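Equipment planning meeting, Turnmont site, July

1. Second arm for the towel station
The offer from Serrano was discussed. The price does not include the gripper, and spare fingers are 39 each. It was agreed to ask Drumard for a second offer before we decide.
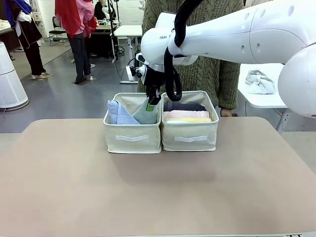
Fabric bins were also raised. We will stay with the soft ones with strap handles – a limit of 600 was approved for bins and towels together.

2. Tisik budget line
There is 1000 left for cables and mounts. It must be ordered before the end of the month, otherwise it is lost.

3. Next meeting
In August, at 7 in the evening. Both offers should be sent to all members before.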